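# Kapitel 4: Böden, auf denen wir gehen

Bevor wir in diesem Kapitel überhaupt eine einzige Tabelle aufschlagen, muss ich euch von meinem ersten Estrich erzählen. Ich war im zweiten Lehrjahr, die Baustelle lag oberhalb von Carnano, es war November, und mein Polier Beat Auer hatte mir die Aufgabe gegeben, »mal eben« die Restfeuchte zu messen. Ich habe gemessen, einen schönen Wert abgelesen und ihn stolz ins Heft geschrieben. Eine einzige Messstelle auf 163 Quadratmetern! Beat hat das Heft zugeklappt und mich wieder hineingeschickt.

Seither habe ich ein Herz für Böden. Wände schaut man an, Decken vergisst man, aber mit dem Boden hat man den ganzen Tag Kontakt (und mit seinen Fehlern leider auch). Wer schon einmal einen Rollcontainer über eine schlecht geschlossene Fuge geschoben hat, weiß, wovon ich rede.

In Kapitel 3 haben wir uns mit dem Tragwerk beschäftigt. Jetzt geht es um alles, was auf der Rohdecke liegt: Dämmung, Trennlage, Estrich, Belag. Ich fange absichtlich mit dem mineralischen Boden an, also mit Sichtestrich und geschliffenem Beton, und zwar aus einem ziemlich eigennützigen Grund: Darüber bekomme ich die meisten Fragen. Meine Kollegin Banafsheh Jafarzadeh, die den Laborteil am Kapitelende geschrieben hat, hätte lieber mit Holz begonnen. Wir haben gestritten, ich habe gewonnen, dafür ist ihr Kapitel 5 jetzt länger als meins.

## 4.1 Was heißt hier eigentlich »fleckig«?

Ein Bauherr bestellt einen Betonboden und stellt sich eine gleichmäßig graue Fläche vor. Dann kommt er zur Abnahme und sieht Wolken, Poren, helle Punkte, vielleicht einen rötlichen Schimmer, und schon haben wir Ärger. Dabei ist vieles davon völlig normal! Zement, Zuschlag, Wassergehalt und Nachbehandlung hinterlassen Spuren, und selbst zwei Felder aus derselben Mischung können verschieden ausfallen.

Bei unserem Übungsprojekt, der Halle Nondach, hat die Bauherrschaft eine 800er-Bemusterung verlangt, also Musterplatten mit 800 Millimetern Kantenlänge. Eine gute Idee, finde ich. Auf einem handtellergroßen Stück sieht jeder Boden ordentlich aus. Erst auf der größeren Platte merkt man, wie Farbe und Körnung wirklich zusammenspielen.

Gewöhnt euch deshalb gleich an, jeden Boden zweimal zu beurteilen: einmal steil von oben, wo man Poren und Verfärbungen erkennt, und einmal aus der Entfernung, wo nur noch der Gesamtton zählt. Schreibt beide Eindrücke getrennt auf. Für Aufgabe 4.1 braucht ihr genau diese Notizen, also bitte leserlich.

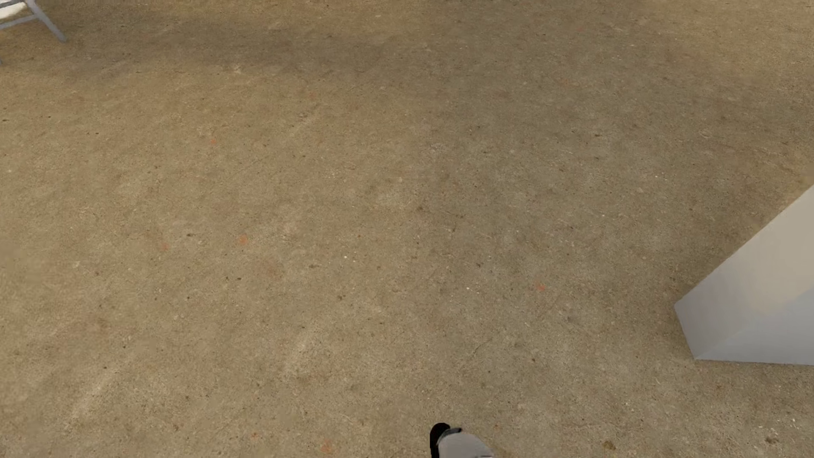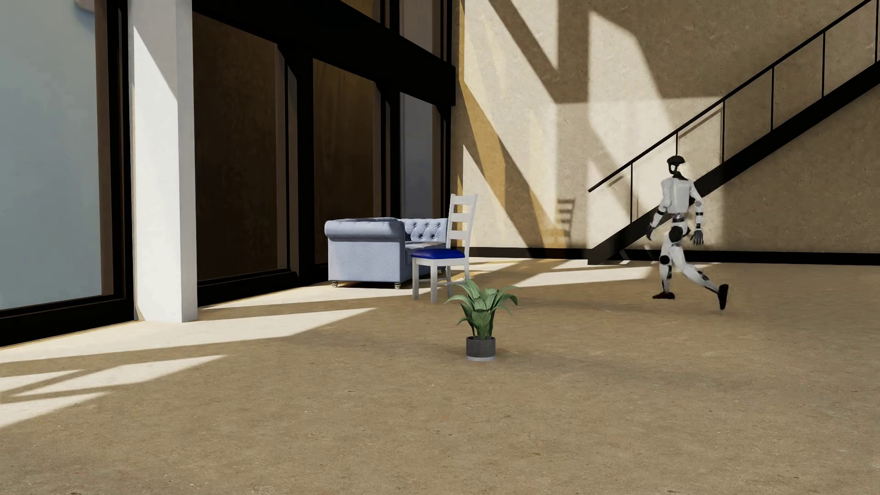
*Abb. 4.1 und 4.2: Boden in Betonoptik in bräunlichen Tönen, Computerdarstellungen. Oben der Blick steil auf die Oberfläche, unten die Fläche im Raum.*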